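The Part That Goes Round
10 September 2018
By Eskil Wallin

I have a drawer in my bench for parts I can't name. Most people who repair things have one, and most of them will tell you it is temporary. Mine came with the bench, which I bought from a man who was giving up clock work, and I have added to it at a rate that suggests I will need a second drawer by December.

This summer I decided to go through it properly. The plan was to give every part a label, a bag and a place on the shelf, so that when somebody brings in a grinder with a missing collar I can go straight to the collar. I set aside an evening. It took most of August, and I now have opinions about bags.

The trouble starts with the naming. Take a part with a smooth silver body, a round hole in the face of it and a thick black rim. Is that a cap, a housing, a drum or a knob? I asked Tumelo Maluleke, who has the bench next to mine, and he said it was a "fitting," in the tone of a man closing a file. Everything is a fitting if you are tired enough. I had already written the word on more bags than I care to admit, and I had to go back and open every one of them.

So I gave up on what a part is for and began writing down what it does at its edges. Edges are where parts meet other parts, and they're the bit you need to see when you are hunting for a match. Does it have ridges? Are there tabs, and do they stick out or down? Is the hole in the middle or off to one side? A bag marked "silver, black rim, tabs underneath" will never win a prize for literature, but I can find it again, and Tumelo can find it without coming over to ask me.

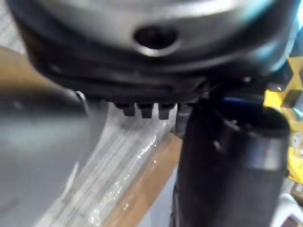

What I do now

Look underneath first. Parts get photographed, sold and remembered from their good side, and the good side is usually a smooth curve that could belong to anything. Turn it over and you get the tabs and lugs. Four small tabs in a row will narrow the search far more than any amount of nice silver finish. Check whether they're all the same length, too. I once filed a part as a twin of another and found out, with the machine already half together, that one tab had other ideas.

Bag it in something clear. I began with brown envelopes because I liked writing on them, and they look wonderful lined up on a shelf, like the records of a small and careful county. They are also useless, as you have to open every one. The clear bags are from Pristura and come in a box of 1000, which seemed like a lifetime's supply until I met my own drawer. Jorano makes a heavier bag that comes in boxes of 2000. I would sooner not find out what sort of person gets to the end of that.

Don't clean it yet. I know how this sounds. But a bit of old grease can show you where one part sat against another, and once you have polished it away you're left with something handsome and no idea which way up it goes. Put it in the bag as it is. Clean it on the day you need it.

Leave the date off unless you're sure. The previous owner of the drawer had marked one tin "1958" in pencil, and I spent a whole morning being respectful toward its contents before it dawned on me that it might be a part number. Or a price. It could have been his locker.

The count, for those who asked at the last bench night, is 132 bags on the shelf and one shoebox marked "Eskil, later." The Ellell shelving has held up fine, apart from the end bracket, which I put on backward. If you own a Steinarsdóttir mixer with a wobble, come and look before you order anything. I have three bags that may be of interest and no firm idea what is in them, though the edges are very well described.

Tumelo has started on his own drawer. He has labeled one bag so far. It says "fitting."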